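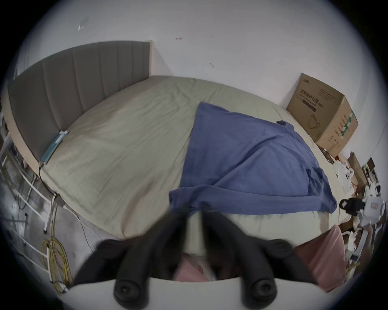 Riveo here. Skip the jaw settings and check the bolts first. Mine worked loose every week and I blamed the software like everyone does.

Trummer wrote:
Bolts are fine. I marked them with a paint pen in November and the lines still match. The right hand gripper slips on thin cotton, the left one behaves. Same pads, same age, 3,428 closes on each by the log.

Re: right gripper slipping
Posted by Binddale, 12/6/24
Same pads, sure. Same cleaning? Cotton lint packs in behind the pad and you lose bite at the tip. My routine for the pair:

1. Power off and wipe both fingers with a dry cloth.
2. Close the jaws on one layer of T-shirt laid on the bed and tug.

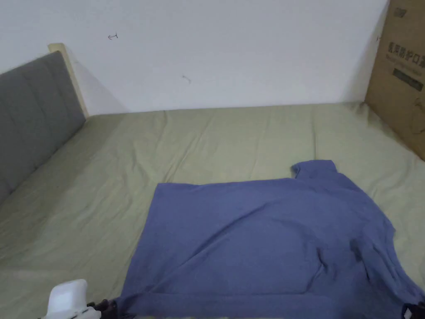 3. If it slides, pull the pads and brush out behind them.
4. Repeat on a bunched-up bit, like a shoulder.

Riveo wrote:
Step 4 proves nothing. A clothespin can hold a bunched shoulder.

Binddale wrote:
A clothespin costs less, too. But if it fails step 4 you can quit fiddling with pads and go look at the linkage. I do the thick pinch slowly and watch the jaw
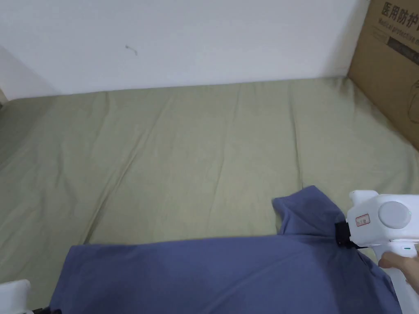 and if one finger lags the other, the pivot needs cleaning. Took me 8 minutes last time – most of it spent finding the hex key.

Trummer wrote:
Lint it was, a small sweater's worth. Still think the right pivot is stiff. Riveo, you may have your bolts back.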